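Members' Newsletter — February

Dividend reinvestment: what changes, what stays the same, and what to check

Several members have written in since the last issue to ask how the new reinvestment arrangements work, and whether they need to do anything. The short answer is that most people don't. The longer answer takes up the rest of this item, and it will be of most use to anyone who holds units in more than one of the club's pools or who has changed their instructions in the past two years.

Until now, dividends paid on shares in the Jarkement pool were held as cash until the half-year point and then used to buy more of whatever the pool already held. Income from the Suvarna pool was treated differently. It was paid out to members each quarter unless they had signed the long form asking for it to be kept in. The two methods grew up separately, and they made the statements hard to read. One member had three lines on the same page all labelled "income", each meaning something else.

From the start of next quarter both pools will follow the same rule. Dividends will be gathered as they arrive and reinvested once a month, on the same day as regular subscriptions are put to work. Members who want to be paid out instead can still be paid out, but they will need to have said so on the current form. Old forms for the Suvarna pool will be carried over as they stand.

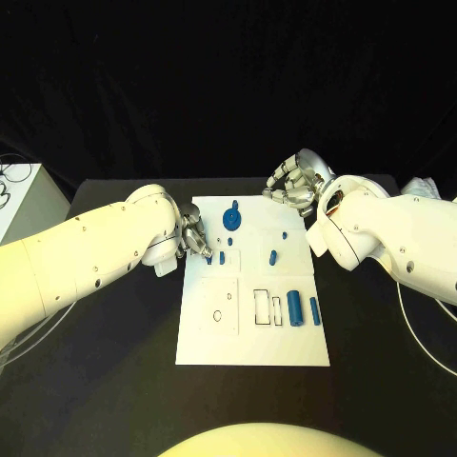

The monthly date matters more than it might seem. Under the half-yearly arrangement a dividend received in the first week could sit in the cash account for the best part of six months. In a flat market that makes little difference. In a rising one it costs something, and in a falling one it may save something. We aren't claiming that monthly buying will produce a better result in any given year. It does mean that the money is invested when members expect it to be, and that the cash balance on the statement will be smaller and easier to explain.

Dealing costs were the main argument against doing this sooner. When the club bought through its old broker there was a fixed charge on every trade, and twelve rounds of small purchases would have eaten a noticeable part of the income. The dealing account with Nisteck charges on the value of the trade, with no minimum on the main list of shares and funds. Smaller companies outside that list still carry a minimum charge, so dividends from those will be pooled with the rest and used for the larger holdings. This has one side effect. The smaller holdings will slowly become a lesser share of the pool unless they are topped up from subscriptions, and the yearly rebalancing will need to take account of it.

At the last count there were 236 members with units in at least one pool. Of those, 21 hold units in both and have different instructions on each. If you are in that group you will get a separate letter setting out what we have on file. Please read it even if you are sure you remember what you chose. Two instructions that made sense when the pools paid at different times may look odd once they pay together.

A word on tax. Reinvested dividends are still dividends. If your units are held outside a tax-free wrapper, the income counts towards your allowance in the tax year it is received, whether you see the cash or not. This catches someone out nearly every year. The annual summary will go on showing the total income for each member, split by pool, and that is the figure to use. Don't use the change in the value of your units, and don't add up the monthly statements, as these are rounded and will be a few pence out.

Reinvestment also changes the cost of your holding when you come to sell. Each monthly purchase adds units at that month's price, and all of them go into the average. The club keeps this record for every member and can send it on request. Members who left and rejoined should check that their earlier units have been brought across properly, as the records before the move to the present system were kept on paper and a few of the entries are hard to make out.
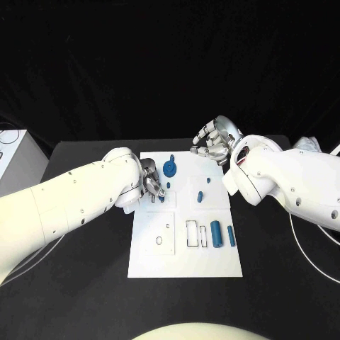
Now to the statements themselves. The new layout has a single income line for each pool, followed by a line showing how much was reinvested and how much was paid out. Units bought with dividends are marked with a D and units bought with subscriptions are marked with an S. The closing value is at the bottom in bold. The chart of past performance has been moved to the second page, and the comparison with the wider market is now made after costs on our side, which makes us look slightly worse than before but is the fairer way of doing it.

For anyone who likes to see it worked through, take a member holding units worth £3,281 in the Jarkement pool. Suppose the pool receives dividends in the month equal to 0.3 per cent of its value. The member's part of that is £9.84. On the monthly date it buys units at the price struck at the close, and the statement shows the number of units to four decimal places. If the member has chosen to be paid out, the £9.84 is added to the next payment. Payments are still made quarterly, and amounts under £5 are still carried forward to the next one.

We were asked whether members can split their income, with half reinvested and half paid out. For the moment they can't. The system allows one instruction for each pool. It would be possible to hold the Jarkement pool on one setting and the Suvarna pool on the other, and a fair number of people already do that.

Another question was about the Lunex holding, which paid a special dividend in the autumn. Special dividends will be treated in the same way as ordinary ones, with one exception. If a company returns capital and reduces its share count at the same time, the money will be kept back until the rules group has looked at it, as the tax treatment can differ. In the case of Lunex there was no change in the share count, so the payment was plain income and has been included in the figures you already have.

Some members asked for a choice of reinvesting into the other pool, so that income from the steadier Suvarna shares could be used to build up growth holdings in Jarkement. There is sense in this, but it counts as two transactions and needs a price for both pools at the same moment. Jarkement is priced at the London close. Suvarna includes several overseas funds which aren't priced until the following day. We have put the idea on the list for the summer review. Until then, anyone who wants the same effect can take their Suvarna income as cash and raise their Jarkement subscription to match.

What you need to do:

If you are happy for dividends in both pools to be reinvested, and you have no old form on file, do nothing.

If you want to be paid out from either pool, and you haven't completed the current form, please send it in before the end of the quarter. Forms received by 5 pm on the last working day will be in time. Later ones will take effect the month after.

If you hold units in both pools with different instructions, wait for the letter, check it, and return the slip only if something is wrong.

If your bank details have changed, tell us separately. The reinvestment form has no space for them, and details written in the margin have been missed before.

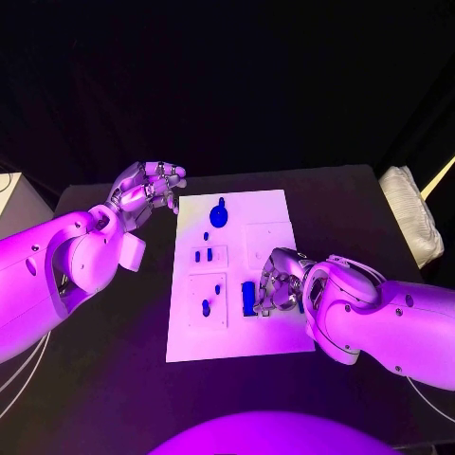
Robot hands at work over a white board, under purple light.

Joint accounts need both signatures on the form. Accounts held for children need the signature of the adult named when the account was opened, and if that has changed we will need to see the paperwork before any income can be paid out. Reinvestment goes on as normal in the meantime.

Finally, a note on prices. The monthly dealing date will fall in the middle of the month, and will move to the next working day if the market is closed. Members sometimes ask to have their money held back for a better price. We don't do this for subscriptions and won't be doing it for dividends. Everyone in a pool buys on the same day at the same price, and any member who would like to choose their own timing can take the income as cash and invest it elsewhere.

The revised rules are with the other documents in the members' area, along with the current form and a blank copy of the new statement. Paper copies can be had by post. The next issue will cover the yearly rebalancing and the proposed change to the joining fee.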